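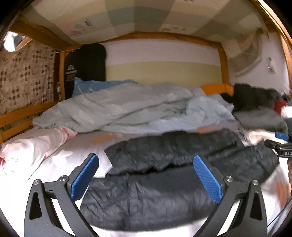

January, evening

Budget sheet has to go to Oana Tănase before she closes the quarter, so the day went to the equipment list and the bunk room in roughly equal parts. The list is now in its fourth version. Total ceiling is unchanged at 2,000 for consumables and wear parts. Grippers are on a separate line and I am not to touch that line.

Pads first. The blue ones wear at the upper edge, and the quilted jackets seem to be harder on them than the towels were. My log has the last set at 600 grasps before slip became a nuisance, against 29 for the set with the bad adhesive, which I am leaving out of the average. Kollex quotes per pair with a minimum order. Trosmont quotes per sheet and we would cut them ourselves. Per sheet is cheaper on paper. I cut one by hand last month and it took most of a lunch break and came out crooked. Put Kollex down, with Trosmont as the fallback.

Pivot screws: order a bag. They are standard and cost nothing worth arguing over. Thread locker, same supplier, same order.

Spent the middle of the day on the puffer in the lower bunk. It remains the worst garment on the list. The fill shifts when the fingers close, so a pinch that looks good at the seam ends up holding shell and air. One gripper can drag it. Folding it wants two, one to hold and one to move, and this is the argument for the second pair of hand-held units in the plan. I have written that argument three times in three lengths. Oana prefers the short one.

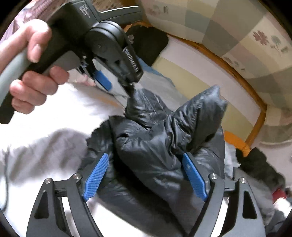

Puffer on the lower bunk, two hand-helds on it. Pad at right is on the gathered part.

Things noted for the purchasing side while working:

Bunk is tight for two operators. Elbows meet. If the second pair is approved, we need either shorter sessions or a bed with open access on both long sides. El Sherbiny has a plain single frame at 117, delivery not included. Added as optional, priority B.

White sheets blow out near the bright side. A gray or mid-tone set would be cheap to try. Added, priority A, since it comes out of petty cash.

More jackets. One puffer is not a category. Want different fill, different shell, at least one child size. Secondhand is fine and probably better. No quote needed, I will go to the shop myself.

Storage: Nondano answered about the drives. Lead time is longer than they said in the autumn and the price is good only to the end of the month. Recommended we take it. If the drives are late we go back to wiping the old ones every night, and that cost us a morning in December.

Left open: whether a spare battery set belongs under consumables or under equipment. Oana says equipment. If so, it goes on the line I am not to touch. Have asked her to put that in writing.

Version five tomorrow after breakfast. Still need the Kollex shipping figure.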